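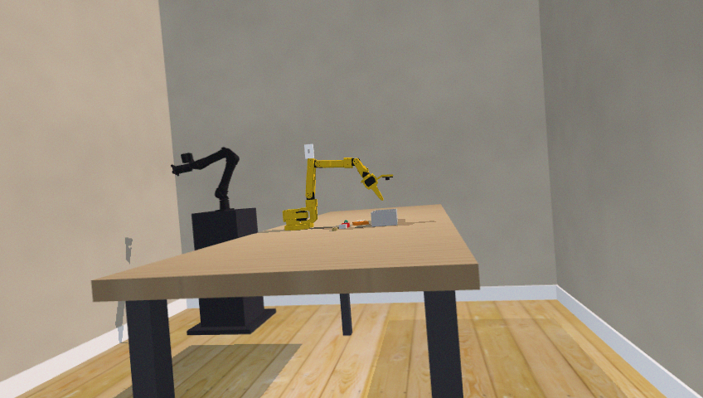
Refinishing a dining table, oil or water-based poly?

kcloutier
May 3, 2025
Bought a used table off a guy across town. Sanded the top to 120 and now I can't decide on a finish. We have kids and it gets used for every meal. Leaning toward oil-based because the can from Flernau is already in my garage.

olga_prata
Water-based. Oil will turn it orange in a few years, and the smell hangs in the house for days. Three coats, light sanding at 330 between them.

tormod_d
Disagree. Oil-based holds up better to hot plates and spilled juice. I did my mother's table in 2000 and it still looks good. It did get darker — she likes it that way.

olga_prata
Water-based from 2000 and water-based now are two different products. Mine has had 4 kids doing homework on it and the only damage is from a compass point.

solange dufour
Is 120 where you stopped? Go to 180 at least before you put anything on it or you'll see every scratch once the light hits it from the side.

kcloutier
I stopped at 120 because I ran out of discs. Will get more. Does anybody do the underside too?

RagnvaldK
One coat on the underside. I skipped it once and the top cupped by the next June.

tormod_d
The underside doesn't matter much if the top is screwed down with slotted hardware. Wood moves anyway.

RagnvaldK
Mine had slotted hardware.

solange dufour
What about hardwax oil? Noltix makes one. You can patch a bad spot without stripping the whole top.

olga_prata
You'll also be patching it every year. Try whatever you pick on a scrap first.

kcloutier
No scrap, but I can test under one end. Going to 180 this weekend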